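Urban Fox Activity Near the Hourani Trail
Project report, March 3, 2020
Leen Khalaf, Nizar Kassab and Soon-im Do

Our project looked at when red foxes use the strip of woods between the Hourani Trail and the Plorkden apartments. People who live there told us they mostly see foxes at night, and we wanted to check that with records of our own.

We walked the same route on 13 evenings and mornings and wrote down every fox, track and scat we found. Siobhán Hennessy from the biology department checked our track drawings. We threw out any print she could not tell apart from a small dog's.

Wooden blocks on a table
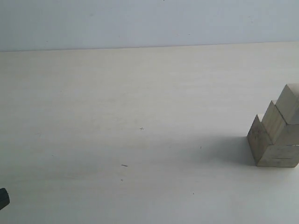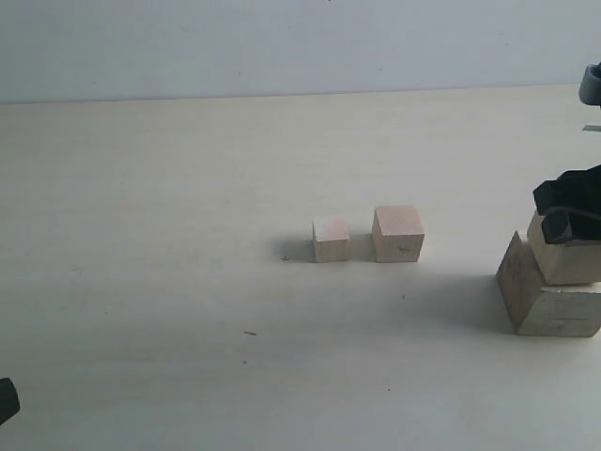

In total we logged 66 signs of foxes. Almost half were tracks in the mud along the creek. We saw live foxes only 4 times, and 2 of those sightings were after sunrise, so the animals are not strictly nocturnal here.

Most scat was close to the dumpsters at the north end. We found very little near the dog run. This could mean foxes avoid dogs, but the ground there is gravel and the staff clean it often, so we can't say for sure.

The main weakness is that we could not identify individual foxes. The same animal may have left many of the tracks. Khalil Rizk's section plans to walk the route again in April, when there may be pups.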